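Walking the Old Arcades: What We Learned from One Street

Final report, Urban Places and Travel Writing
Dilwyn Wynne and Visitación Marín
8 February 2020

We picked Candida Street for our project before either of us had set foot on it. Visitación had seen it on an old bus map, with the Abernathy Arcade marked as a tourist stop, and we wanted to know if visitors still came and what they did once they got there. We went in October and stayed two nights, and we loved it so much that cutting this report down to size was the hardest part.

The Abernathy is a covered passage 200 feet long with an entrance at each end. The north entrance gets all the attention in guidebooks — it has the clock and the carved lions — but the south one is where people really go in, as the tram lets them off there. We stood at each end for the same two hours and counted. The south door had 100 people come through and the north door had 46. We ran the count again the next morning in the rain and the south door won again, by even more!

Inside, the floor slopes down toward the middle, so you feel yourself speeding up a little as you walk. There is a stationery shop called Bindex that still has its original sign, and a cafe, Reletti, with a mezzanine where you can sit and look down on everybody. We spent most of our first afternoon up there, writing notes and trying to guess who was from out of town.

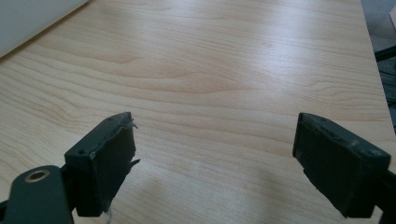 Our guesses were pretty bad. We had marked anyone looking up at the glass roof as a visitor, but when we started talking to people, plenty of them lived close by. One woman, Bohumila Mikuš, told us she has walked through every week for years and still looks up. The visitors were mostly looking at their phones, trying to find the lions.

That changed our question. We had planned to write about how tourists use the arcade, and we ended up writing about signs. There is no sign at the tram stop pointing through the passage to the north entrance, so people stop halfway, buy a coffee and turn back. Gumaro Varela at Bindex said he gives directions all day long.

If we did this again we would go in summer too, and we would bring a better map. Thank you to Professor Vaughn Rosenthal for lending us his walking guide, which we still need to return.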